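Wanted: owners of the Anov Zangate for a long-term running costs survey

I've been running the Drurklow owners' pages for a few years now, mostly in the evenings when I should be doing something else, and the question I get asked more than any other is what a Zangate costs to live with. Not the list price, everybody knows that. I mean tyres, servicing, the odd trim clip that vanishes, what the insurance does in year two. I only have my own car to go on, and mine's the 1,728 cc petrol with the manual box, so I'm no help at all to anyone with the diesel or the automatic!

So I'm looking for drivers to keep a log with me until the end of October. I've got nine places and I'd love a decent mix – town cars, motorway cars, ones that tow, ones that live on a farm track. It doesn't matter if you bought it new or third-hand, as long as you're the main driver and it does some 3,000 miles or more a year.

What you'd be doing is pretty simple. Each time you fill up you note the mileage, the litres and the price. Once a month you send me that, plus anything you've spent on the car (yes, wiper blades count) and a few lines on how it's been behaving. Grumbles very welcome. I'll put the whole lot together into one long write-up, first names only if you prefer, or no name at all.

I can't pay you, sorry. What I can do is cover the cost of one proper wheel alignment check at the start, up to a sensible amount, and you'll get the full spreadsheet before it goes on the site.

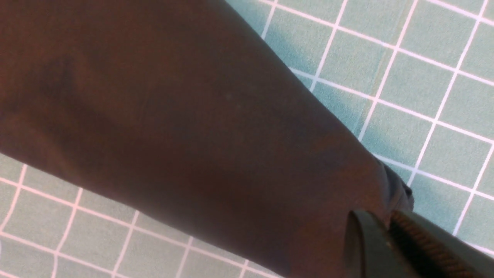
I'd especially like to hear from anyone with the Triệu pack, the one with the raised springs and the different wheels. I've had so many messages asking whether it eats front tyres and I've never managed to get a straight answer. My own fronts were swapped at 1,983 miles after a row with a kerb, so they prove nothing.

If you fancy it, use the contact form and tell me your engine and gearbox, the year, the current mileage and what sort of driving you do. Please don't send your registration or a copy of your V5, I don't need them and I don't want them sitting in my inbox. I'm happy to take people from Northern Ireland and the islands too, just say so, as I'll list fuel prices separately.

I'll reply to everyone, though it may take me a week or two.

Posted May 9, 2021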